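The shared workshop in Hadport has a new plan: a robot for the sink counter, taught with hand-held grippers. You wear the harness, take a gripper in each hand and do the job yourself while the cameras record. Asuka Sakai tells me this is the quick way in. I have my doubts. 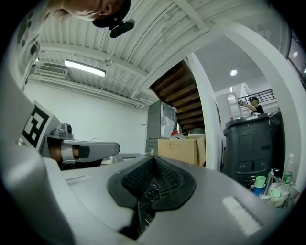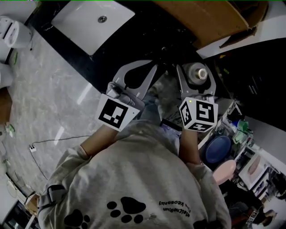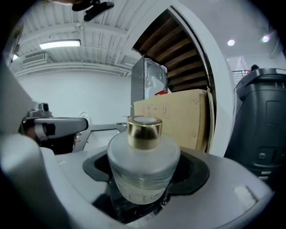
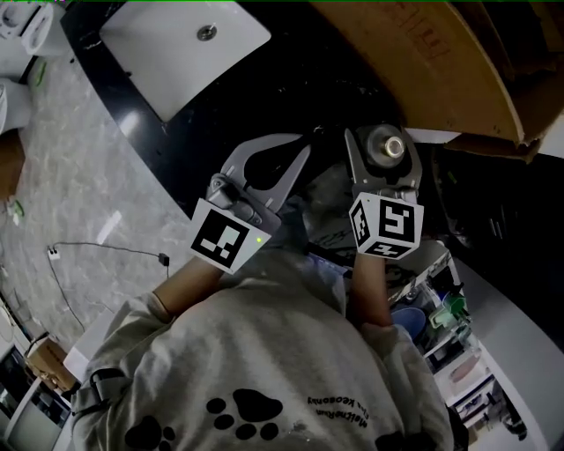

What are we teaching it?

My first complaint is that the people do all the clever part. Someone decides how to come at a rounded bottle with a slippery-looking cap, and a recording only keeps the movement. Da-eun Hyun says the reasons come through if there are enough goes at it. She wants 774. We have 473, and I'd like to know who is giving up their evenings for the rest.

My second is the room. Boxes, cables, a staircase, that particular black counter — how much of what it learns is really about Hadport? Move the sink a foot to the left and I suspect we start again.

I'd put the money into a decent drill press. But if the members want this, let them set a test first: 100 tries, with a bottle the machine hasn't met, on a counter in somebody else's building. I would settle for five in a row to begin with.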